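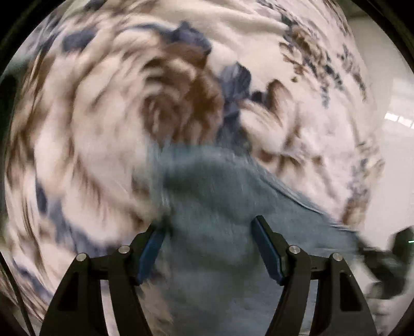

Visit to the Brastia demonstration flat, Poven
June 28, 2020

Brastia has been selling its hand-held gripper, the Fogh, to labs since March. It now offers a service alongside it called Rella, where the company's own operators record household tasks to order and send you the files. We are looking at both for our laundry and tidying project, so I asked to see the work being done in a real home before we requested a formal quote.

The flat is on the second floor of an ordinary walk-up, ten minutes on foot from the station. There is no lift, and visitors are asked to leave large bags at the office across the road. Brastia rents it furnished and has left it mostly as it came. I spent the morning in the bedroom and the early afternoon in the kitchen, where a second operator was putting away dishes. These notes cover the bedroom, as cloth is what we care about.

The Fogh has two black fingers on linkages, each with a flat blue pad at the tip. The operator holds it by a handle and closes the fingers with a trigger. A wide-angle camera looks out over the jaws, so the recording has the fingers and the thing being handled in the same view. I was handed a spare unit to try. It's heavier in front than I expected and my wrist was sore after one pillowcase. The operators said it takes a couple of shifts to get used to. They change hands at breaks.

Clothes folding is the most requested task. The operator works standing at the foot or the side of the bed, picks up a garment by an edge, folds it, squares it and moves to the next.

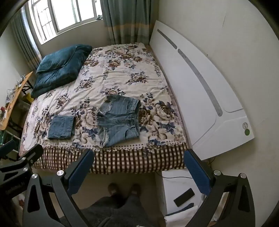
Folding session in the bedroom. The denim shorts are at the foot of the bed, with a folded piece of denim beside them.

Denim goes well because it holds a crease and the pads grip the seams. Thin cloth is harder. With a light cotton top the pads often took hold of the bedding as well, and the operator had to let go and start again. Those attempts are kept in the delivery and marked as retries. I would want that, but ask about it, as the brochure doesn't mention it.

I also asked about bedding. Smoothing a sheet with one gripper is slow work, and fast arm movements blur the picture. Brastia's reply was that customers can set a speed limit in the order and blurred takes will be recorded again at no charge. The limit has to be agreed before the first session. A patterned sheet can be swapped for a plain one on request.

The kit price is $3,091, which includes one Fogh, a charger, a carry case and 29 spare pads. Pads wear at the corners first and are changed with a small hex key. The battery is rated for four hours. Our quote for Rella would be based on finished takes, and the smallest order is 254. Travel to a customer's own site is extra.

A few points still to be settled. Brastia could not tell me whether calibration files come with every session or only the first. The licence wording on re-use by partner labs is vague and needs to be read by our contracts office. I also want a sample set with at least one dark garment on dark bedding, which they have agreed to send.

My recommendation is to buy one kit and hold off on the recording service until we have looked through the sample.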